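Home | Forums | Workshop Help | My Tickets | Log in

We use cookies to keep you signed in and to remember your ticket filters. OK / Settings

Ticket: Black marks on paper table cover keep coming back
Opened by: Ilze Koppel
Assigned to: Yoshinori Fukuda
Status: waiting on customer

1. What's going on

Hi! So I bought the big roll of white table paper from you (the Durnberg one, heavy weight) to protect the light wooden table in our workroom. I love it, it lies nice and flat and you still see the wooden rim all the way around, so people know where the table ends. But within a day or so I get dark smudges right in the middle of the sheet. They sort of streak up and down, with little specks trailing off toward the near side. I've changed the sheet 2 times now and I'm going through the roll way faster than I planned.

2. What I've tried so far

- Wiped the table under the paper with a damp cloth, let it dry for 22 minutes (I set a timer), new sheet on top. Marks came back.
- Banned coffee from the table. People grumbled. Marks came back.
- Rubbed one of the smudges with a white eraser. It got lighter but it also spread, so now I have a gray cloud instead of a streak - not an improvement.
- Flipped the sheet over. The back was clean, so whatever it is doesn't soak through. That's good news for the table at least!

3. Reply from Yoshinori, 21 March 2018

Hi Ilze, thanks for all the detail. If the back of the sheet is clean I'd guess it's coming from above, so dust, rubber or something off the tools. Could you check the stuff that usually sits on the table? Please also look at the floor nearby, as fans can blow a surprising amount of dust around.

4. Photo and my notes

The blue box with the white label lives on the table pretty much full time, and so does the little gray metal bracket. On the floor behind there are the two black computer towers with the round fan grilles, plus a whole mess of black cables I keep meaning to tie up. I ran a tissue along the cables and it came away a bit gray, so they're my number one suspect now. The smudges are the dark patch in the middle of the paper.

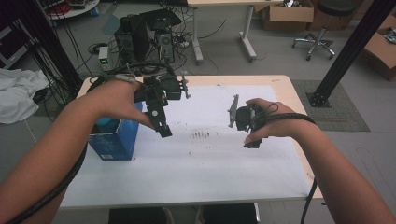
5. What I'll do next

Yoshinori suggested taping a 12 inch square of scrap paper over the bad spot and swapping just that, which saves the big sheet. I'll also wipe the cables down and vacuum around the towers. Two questions while I'm at it: does the Durnberg roll come in a coated version, and can I still return the unopened one?

Filed under: Table covers & paper > Stains and marks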